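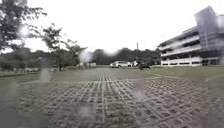

Grass paver driving with a homemade rover, wheels or software?

latchkey_rover
Joined the shared shop at Kirkside last winter and finally have something that drives itself! It's a four-wheel skid steer, scrap aluminum chassis, one forward camera on a short mast, and a little board doing all the thinking. We call it Skodmont and I'm way too fond of it.

Indoors it's great. Outside I've moved it on to the big area of concrete lattice with grass growing in the cells, and now I get two problems. The whole thing buzzes like crazy at walking speed, and the path finder keeps changing its mind about where the paving ends and the lawn begins. Best run so far is 53 meters before it wandered off onto the grass. Anyone driven on this stuff?

bolt_and_nut_mo
Love it. What tires? If they're hard plastic, start there. I went to soft foam-filled ones and the shaking dropped so much I thought the logger had quit.

latchkey_rover
Hard plastic, yep. They came off a toy.

Tansy44
Tires will help the buzz but they won't fix the edge finding. Look at your picture, there's grass in the blocks and grass next to the blocks, and a lot of the cells are dark with dirt and moss. If you're sorting pixels by color you're going to lose. Go by the grid. Straight repeating lines are about the easiest thing to pick out and mowed lawn doesn't have any.

gritbox
Disagree, sort of. The lines are nice close up, but out toward the middle they squeeze together and I wouldn't trust them. Also you've got water drops on the lens, two of them right on the paving, and they wipe out the pattern wherever they sit. I'd do wheel counts plus a cheap gyro and let the camera make small corrections.

Tansy44
Wheel counts on a skid steer? On bumpy block? It slips every time it turns. You'll be in the trees by lunch.

gritbox
That's what the gyro is for! Mine held a heading fine over gravel. I'm not saying throw out the camera.

bolt_and_nut_mo
You can both be right. Only use the bottom third of the view for the grid, gyro for everything else. And put a hood on that lens, mine is a cut-down yogurt cup painted black.

latchkey_rover
OK this is great. Ordered foam tires, and a gyro board from Goodwin. I have 358 saved stills from the outdoor runs, so I'll try the line idea on those first at the bench before I touch the rover.

Tansy44
Do the spotty ones too. Mark the blobs once per run and mask them out.

latchkey_rover
Update, same evening. Line finder got the right-hand grass strip in 229 of the stills, bottom third only! Color sorting never came close. Most of the misses have a drop down low. Gyro goes on when it gets here, so gritbox, you'll get your turn.

gritbox
Post the heading plot when you do. And which way up you mounted the board, I had mine upside down for a week.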